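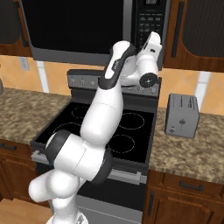
Over-the-range microwave above an electric range.

Tellard Residences: Kitchen Appliances, Frequently Asked Questions

Which appliances are included in my lease?
Each of the 83 apartments at Tellard is leased with a range, an over-the-range microwave and a refrigerator. Countertop appliances are the responsibility of the resident.

How do I report a fault?
Submit a request through the Pillico resident portal and select "Kitchen." Please enter your apartment number and the best time to reach you. Requests received before 2 p.m. are reviewed the same day.

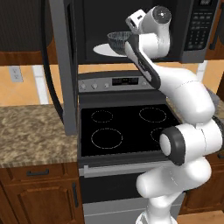 Who carries out repairs?
All appliance work is performed by Kopecký, under contract to the management office. Residents may not hire an outside technician for appliances owned by the building.

Is there a charge?
Normal wear is covered. Where damage results from misuse, a service fee of $78 applies, plus the cost of parts.

May I replace an appliance with my own?
Written approval is required. A refundable deposit of $166 is held until the original appliance has been reinstalled at the end of the lease.

How often are filters changed?
Microwave grease filters are changed every July. Notice is posted in the Grora Street lobby and on the portal.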